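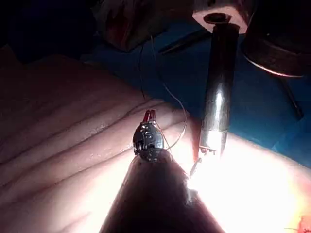 Home News Business Local Opinion Subscribe

Clinic chain's "no-wait" pledge comes with plenty of small print

March 12, 2024

Bajwa, the company that runs outpatient clinics in the northern suburbs, says it has all but ended the long wait for routine appointments. A close read of the numbers it put out this morning suggests patients may want to hold the applause.

In a four-page release, the company said the typical wait for a first appointment at its Ano site has dropped to 2 days. A year ago, it said, the same figure was close to three weeks. Bajwa credits a new booking system, bought from a software firm called Fiter, and a set of changes to how the front desk handles calls.

That would be a remarkable drop. It would also be easier to believe if the company had explained what it counts as a wait.

Under the old system, the clock started when a patient called. Under the new one, according to a footnote on the last page, it starts when a request is "accepted for scheduling." A patient who calls on a Monday and is told to try again later in the week does not show up in the figures until the request goes through. The release does not say how long that step takes, or how many people give up before they reach it.

Asked for that number, a Bajwa spokesperson said the company does not track it "in that form." Asked in what form it is tracked, the company did not reply before this item was posted.

There is also the matter of which patients were counted. The new figure rests on 202 appointments, all booked in the first weeks after the system went live. Those weeks came right after the company had added evening hours and brought in temporary staff to clear the backlog. The evening hours are set to end in July. The release does not mention that, though a notice taped up at the Ano reception desk does.

The company makes much of a survey in which 95 percent of patients called the new process "easy" or "very easy." Fewer readers will get as far as the line that says 132 people answered it, and that they were asked on a tablet at the checkout counter. Everyone who filled it out, in other words, had already gotten an appointment and come in for it. People still trying to get through on the phone were not asked for their opinion.

None of this means the new system is a bad one. Patients leaving the Ano clinic this week were mostly content. Several said the reminder texts were useful and that they liked being able to change a time without calling. One man said he had booked a checkup on his phone during lunch and was seen the next morning. A woman waiting for a ride had a different story: she had tried online for most of last week, could not get past the page that asks for a referral code, and in the end walked in and asked.

The referral code has been a sore point since the switch. Doctors' offices outside the Bajwa network have to request one for each patient, and two of them told us they were still sending the forms by fax. Bajwa says a fix is on the way. It said the same thing in the fall.

Costs are another gap in the story. The company would not say what it paid Fiter, or whether the yearly fee will be passed on to patients. It did say there were "no current plans" to raise visit charges, a phrase that commits it to very little. Charges went up last spring after a similar statement.

Bajwa now wants to bring the system to its larger site at Illuton, where the phone lines are busier and the share of patients who book online is much lower. Many of them are older, and a good number have no regular internet access. The release says the move to Illuton will "build on proven results." Whether a few good weeks at a small clinic prove anything about a big one is a fair question, and the company has not offered to have anyone from outside check its math.

The county health office said it had seen the release but had not reviewed the data behind it. It does not set rules on how private clinics measure waiting times, so a company can pick its own starting point and change it when it likes.

Bajwa said it would publish new figures for Ano after the summer. It has not yet decided whether those will include the time before a request is accepted.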